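Published: 03/10/2021
By the Gurkine press office
Reading time: 3 minutes
Print this page | Send by e-mail

Gurkine extends its bag return program to all Windar stores

Grocery chain will take back cloth shopping bags of any make, wash them and lend them out again free of charge

DALGLEISH – Gurkine, the regional grocery cooperative, announced today that its bag return program will be open to shoppers in all Windar stores before the end of the month. The program started in January as a trial in the two Dalgleish stores. Shoppers there can leave clean or used cloth bags in a box near the entrance, and other shoppers can borrow a washed bag at the checkout without paying a deposit.

During the trial, 3,620 cloth bags were left in the boxes. Of these, 2,681 were in good condition and went back to the stores after washing. Another 429 needed a small repair, mostly a new handle or a closed seam, and they are being returned to the stores step by step. The remaining bags were too worn for further use as bags, and their fabric was cut into cleaning cloths for the stores.

Gurkine decided on the program after a survey of its members last year. Many households said that they own more cloth bags than they need, but that the bags are at home when the shopping is done. For this reason they often buy one more bag at the checkout, and the pile in the kitchen grows. The cooperative wanted to find a use for the bags which already exist before it orders new ones.

Any cloth bag can be given back, also if it was bought in another store or received as a gift. It can be printed or plain, and it does not need to be ironed or folded. Bags with a plastic lining, cooler bags and bags with wheels are not accepted at the moment. Shoppers are kindly asked to check that no keys, receipts or coupons are left inside.

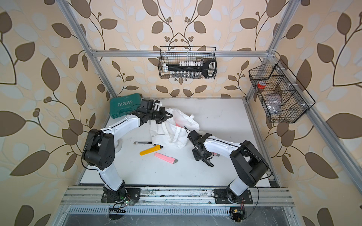
Shoppers in Dalgleish have sent many remarks to the cooperative by letter and through the comment box in the stores. One of them wrote that she was at first not comfortable with the idea of putting her bread in a bag that strangers had used, and that she changed her mind when she read the washing instructions on the wall of the store. The same shopper asked for a smaller bag for people who come by bicycle. Gurkine will include a smaller size when the Windar stores join.

The washing is done by Tirano, a laundry company in Windar which also cleans the work clothes of the cooperative. All bags are washed at 68 degrees Celsius with a detergent without perfume, dried completely and inspected by hand at the seams. They travel back to the stores in the delivery trucks that already drive the route, so that no extra trips are necessary.

Borrowed bags have a small green label sewn into the side seam. There is no registration and no time limit for returning them. Gurkine knows that part of the bags will not come back, and has planned for this loss. If a store has too few bags, it will receive some from a store which has too many. New bags will be bought only when this exchange is not enough.

Paper bags will stay available at the checkout at the present price. The sale of new cloth bags will be stopped in the Windar stores on the same day as the return boxes are installed. Members of the cooperative who still have a voucher for a cloth bag may use it for fruit and vegetables of the same value until the end of the year.

The position of the return box is different in each store and will be shown on a sign at the door. Worn bags are also welcome, as the fabric can still be used for cleaning cloths. Schools and clubs that wish to give back a larger quantity are asked to contact the store first, so that there is enough room to receive the bags.

About Gurkine

Gurkine is a member-owned grocery cooperative with stores in Dalgleish and Windar. It sells food and household goods, with a focus on products from growers in the region.

Press questions can be sent in writing to the Gurkine press office in Dalgleish.

Print this page | Send by e-mail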